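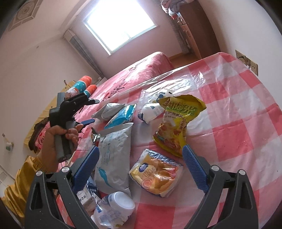 Questions about the Memcombe open studios

What are the open studios, anyway?
Every October a bunch of us in Memcombe unlock our workrooms and let people wander in. I'm Corina Anghel, I paint, and I answer the emails, so most of these questions landed in my inbox first.

Do I have to buy something?
No! Come and look, ask nosy questions, go home with nothing. Plenty of people visit for years before they buy a print, and we like them just as much.

How many artists take part?
Last time we had 121, spread between the old town and Prorkdale. You won't see them all in a weekend - pick one neighborhood and take your time.
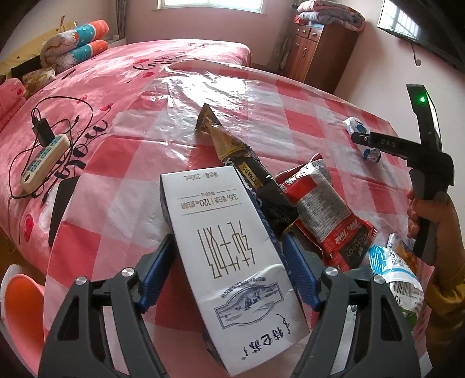

If you do want to cover both sides, the Prorkdale studios stay open later, so start in town. Hema Naidu's ceramics room is up two flights of stairs with no elevator, but she'll happily bring pieces down if you call from the door.

Can I show my own work?
Yes, if you live or rent a studio in the area. Send me five images and a short note about what you make. Painting, weaving, sound, video, whatever you've got. Gion Stöckli got in with a room full of bells, so don't worry about fitting a category.

What does it cost to join?
The fee is $2 for students and $900 for commercial galleries (yes, that's a big jump, and yes, we argued over it). Everyone else pays on a sliding scale, so just write to me. 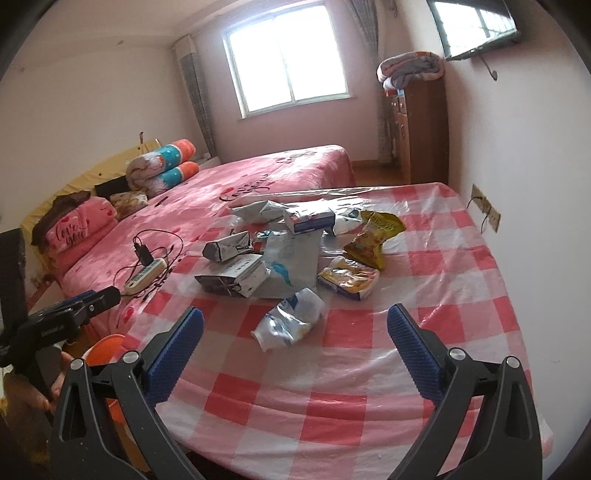
Wrappers and boxes on the checkered tablecloth.

Do you ship artwork?
The artists handle that themselves. Peninah Makori rolls her canvases in tubes and mails them all over the place, so she's a good person to ask for tips.

Can I bring my dog?
Ask at each door, please. Some rooms have wet paint at tail height.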